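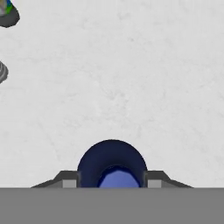 When should the gripper zero be checked?
Check it at every start-up of the Koradby cell and after any finger change.

4.2 Setting the Approach Height
1. Set arm speed to 18 percent.
2. Jog the wrist to the taught point above the counter. 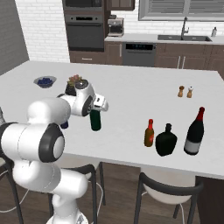
3. Enter an offset of 40 mm and save it as Program 113.
4. Wait 30 seconds – the controller must show READY.

CAUTION: Keep hands off the island while the drives are enabled.
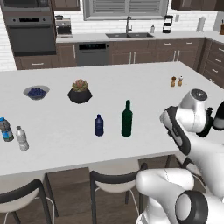 Figure 4-3. Arm and gripper at the island counter.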